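Choosing a gripper before buying one

Shahzad Orakzai spends most of his working day looking at kitchens that don't exist. He runs the gripper comparison at Nornside, where a small team tests robot hands in simulation before anyone orders the hardware. The current round pits two designs against each other: the Rukutgate, a parallel gripper with flat pads, and the Jadoon, which has jointed fingers and costs a good deal more.

We spoke in February, when the first part of the work had finished and the results were being checked.

"The question from the client was simple," he says. "They wanted to know if they could get away with the cheaper one. I told them it depends what they want to pick up."

The client, Sudby, makes equipment for catering training rooms. It wants an arm that can lift ordinary utensils from a worktop, hold them steady and put them down somewhere else. Orakzai's team drew up a list of tasks and ran each gripper through 400 attempts at every one, changing the starting position and the angle of the light between runs.

Long handles caused the most trouble. "A block is easy. You close on it and it stays where it is," he says. "A spoon has most of its length outside your fingers. If you are slightly off the balance point it starts to turn, and the further it turns the worse it gets."

He had expected the flat pads to do badly with these, and on round handles they did. The Rukutgate kept hold in 15 fewer runs out of every hundred than the Jadoon. On flat handles there was almost nothing between them.

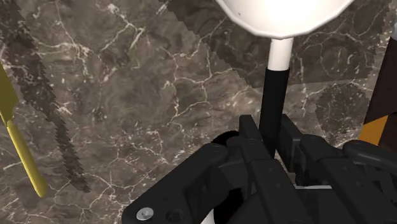
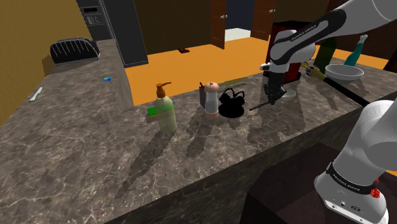 Utensil handling in the simulated kitchen, seen close to the gripper and from across the room.

The team records every run from more than one viewpoint. Orakzai says the close camera is the one he would give up last, although it has its own problems. A bulky hand takes up a lot of the picture, and with some grips the point of contact is hidden behind a finger.

"You get a lovely view of the back of a knuckle," he says. "We moved the camera four times. Each move helped with one tool and made another one worse."

The wide view is used mainly to check the arm. It shows whether the elbow is coming too close to anything on the worktop, and how far the tool is from the surface. It is less use for judging the grip itself. When the two cameras seem to disagree, the team goes back to the contact forces in the log.

Shadows took up more time than he had planned for. The veined marble was picked because it is hard on the vision software, and strong shadows across it made things harder still. In an early batch the software treated the edge of a shadow as the edge of a tool, and the gripper closed on bare worktop. Those runs were thrown out and repeated after the detection settings were changed.

I asked how far he trusts any of this once a real hand is involved.

"Up to a point. Friction is the weak part. We set a number for how slippery a handle is, and a real handle has grease on it, or it's been through the dishwasher 80 times. I would trust the ranking. I wouldn't trust the exact score."

For that reason the report to Sudby will give the ranking first and put the scores in a table at the back. It will also say which failures came from the gripper and which from the vision software – a split that took two people most of a month to work out by hand, going through 1446 failed runs.

His own preference is for the Jadoon, with some doubts. The extra joints let it settle round a handle, but they also make it wide, and it struggles to reach a tool that is lying close to something else. The Rukutgate can get into narrower gaps.

"If they keep the worktop tidy, I'd pay for the fingers," he says. "If they don't, I'd want to run it again with more clutter."

That second round has been costed and is waiting for Sudby's answer. In the meantime he is testing a softer pad for the Rukutgate, starting with the round handles.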